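Jan 7, 2026. Walk-through of the Erkville flat, front door to back, with my usual mix of plain safety checks and feng shui ones. I do both on the same lap because they keep turning up the same problems!

## Entry and hall

- [x] **Front door opens fully.** It does now — the shoe rack has gone to the bedroom. Good for the chi, and good for anyone leaving in a hurry.
- [x] **Smoke alarm tested.** Loud. Very loud.
- [ ] **Mirror not facing the door.** Still facing it. The hook is rated to 36 kg so I'm not worried about it falling, but I'd like it on the side wall by February.
- [x] **Wind chime secure.** New cord, double knot, hung clear of head height (mine, anyway).

## Living room

- [x] **Wealth corner clear of clutter.** The jade plant has perked up heaps since I moved it out of the draught.
- [ ] **Water feature.** The little Zwane fountain is lovely but its lead runs behind the couch to a powerboard with two other plugs in it. Needs its own outlet, or it gets switched off when I go out. Pump cleaned, water changed.
- [x] **Candles and incense.** Pamham burner sits on a ceramic tile, 80 cm clear of the curtains. I measured it this time instead of guessing.

## Kitchen and worktable

- [x] **Stove and sink not side by side.** Fire and water have a good stretch of bench between them, so that's one tick the builder earned for me.
- [ ] **Knives put away.** Two still out on the drainer. Bad energy if you believe that, a cut finger if you don't.
- [x] **Earth colours in the centre.** Browns and creams, which I find very settling (and they hide tea stains beautifully).

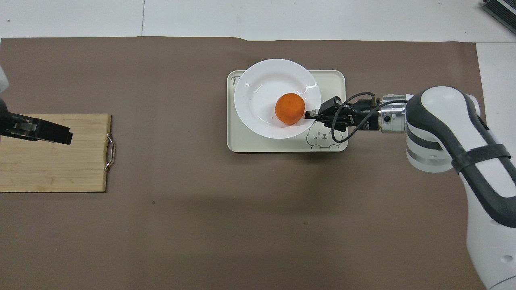
*Brown mat on the white tabletop, with the wooden board and cream tray.*

- [x] **Fire blanket within reach.** On the wall by the door, away from the stove.

## Bedroom

- [x] **Nothing heavy above the bed.** Shelf came down last year and I sleep better for it.
- [ ] **Window latch.** Sticks halfway. I've ordered the Revlow replacement, part 2905, and until it arrives the window stays on the first notch.
- [x] **Under the bed.** Empty, apart from the spare doona, and I'm counting soft bedding as a pass.

Four boxes still open, then. I'll do the knives tonight, and the mirror can wait until I've found the stud finder.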